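작업 노트 2023년 10월 15일

브래킷 보관 방식 변경 건

Suqin Pan이 지난 5월부터 주장해 온 "트레이 먼저, 뚜껑 상자는 나중에" 방식을 오늘 한번 따라 해 봤다. 골판지 트레이에 꺼내 놓고 확인한 다음 플라스틱 상자로 옮긴다는 것인데, 솔직히 단계만 하나 늘어난 것 같다. Farnero 선반 작업에 쓸 코너 브래킷이 대상이고, 장부상 재고는 221개로 되어 있다. 이 숫자도 나는 별로 안 믿는다.
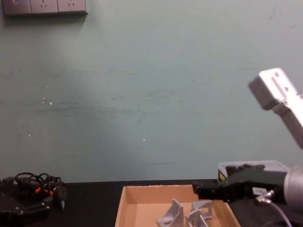 브래킷 규격부터 다시 적어 둔다. Nitine 쪽 도면은 40 프로파일 기준인데 Cheetham에서 받은 목록에는 규격 칸이 비어 있다. 트레이에 담긴 회색 앵글 브래킷은 삼각형 보강판이 있고 장착용 슬롯이 하나 뚫린 L자형이라 모양만 보면 도면과 비슷하다. 그렇다고 같은 물건이라고 쓰기는 이르다. 버니어로 재기 전까지는 "미확인"으로 둘 것. 서로 겹쳐 놓으면 모서리끼리 긁힌다는 지적도 있었는데, 이 정도 부품에서 그게 문제가 된 적이 있었나? 있으면 아래에 적어 주세요.

책상 정리는 여전히 반쪽짜리다. 검은 천을 깔면 작은 나사가 더 잘 보인다고들 하는데, 은색 나사나 그렇지 검은 나사는 오히려 찾기 힘들다. 글루건은 자기 전원선에 엉킨 채로 천 위에 있다. 선을 감아서 걸어 두자고 한 게 벌써 몇 번째인지.

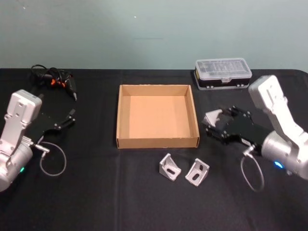 트레이와 상자

트레이는 벽이 낮아서 손 넣기는 편하다. 이건 인정. 다만 골판지가 얼마나 버틸지는 모르겠다. Oveck 카탈로그에는 같은 용도의 금속 트레이가 있지만 최소 주문이 1000개라서 우리가 살 물건은 아니다. 뚜껑 달린 작은 플라스틱 상자는 트레이 오른쪽에 두기로 했다. 라벨은 401번으로 신청해 놓음. 라벨 없이 상자만 늘리는 건 반대다.

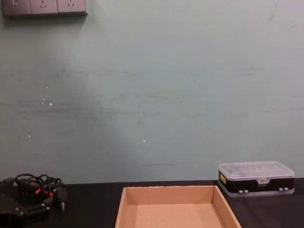
남은 일

브래킷 슬롯 폭 측정, Nitine 도면과 대조
재고 221개 다시 세기 (나 말고 다른 사람이)
글루건 선 정리
벽 긁힌 자국과 흰 점 보수할지 결정. 급하지 않다고 봄
트레이 방식 계속할지는 측정 끝나고 Suqin과 다시 얘기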